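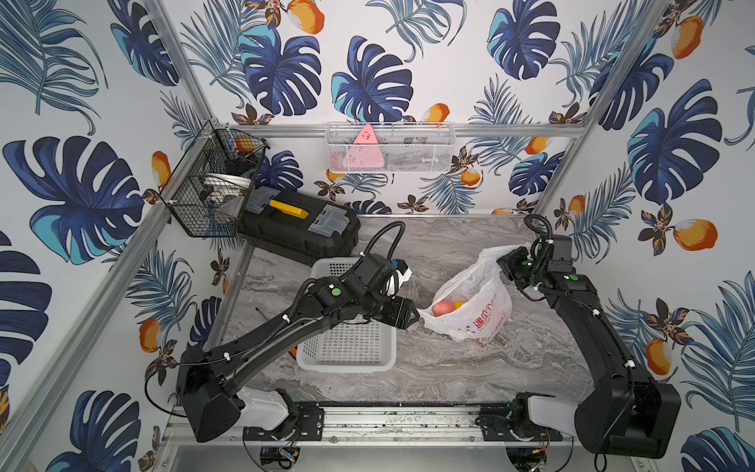 Liv Öberg, bench notebook, Reltley workshop — 10/01/2025
4 min read

Storage and surfaces on the wallpapered bench. Nothing structural changed, mostly housekeeping and a decision on where baskets live.

Current layout. Black mesh basket stays in the back-left corner, on the framing. It is packed too full. The white round piece is sitting on its side in there, and I could not identify half of the dark items behind the mesh without pulling them out. Long white basket stays on the back rail near the center. The pink triangular piece stands upright in it and reads well from the front, so leave it that way. The black toolbox with the yellow handle goes at the back left of the table. White plastic basket in front of it, kept empty, for whatever is in use that day. It is not for storage. Blomqvist parts go back in their own drawer at the end of a session.

Load on hung baskets: I set a limit of 2000 g each, contents only. The number is mine and conservative. Hooks are the Fitelon ones from April. If a basket needs more than that, put the contents in the toolbox.

Wallpaper. Same tropical pattern on all the walls, monstera leaves and orange fruit on white. The pattern match at the corners was not attempted when we hung it and I do not intend to redo it. Adhesive was Wernex, thinned slightly. Spare roll is on shelf 14. For patches, cut from inside a dark leaf where possible — an edge in the white ground shows much more.

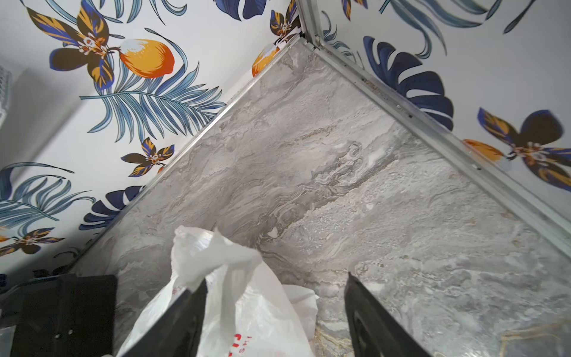
Patches should also overlap the old paper by 4 mm and be rolled from the middle outward. Do not trim against the aluminum with a fresh blade. The long strip along the slab already has scuffs and small dark marks, and I would like to keep it from getting worse.

Surface. The gray marble pattern hides pencil lines and small screws equally well. Mark positions with tape only. The mottled area is the worst for finding dropped hardware, so sweep it by hand before calling a screw lost. Clean with a damp cloth and mild soap, then a dry cloth along the trim strips. No solvent near the paper.

Open items:
Sort the black basket and label what stays.
Check screws in the frame strip for tightness, all holes.
Order one more pack of hooks.
Ask whether the toolbox latches need replacing or just cleaning.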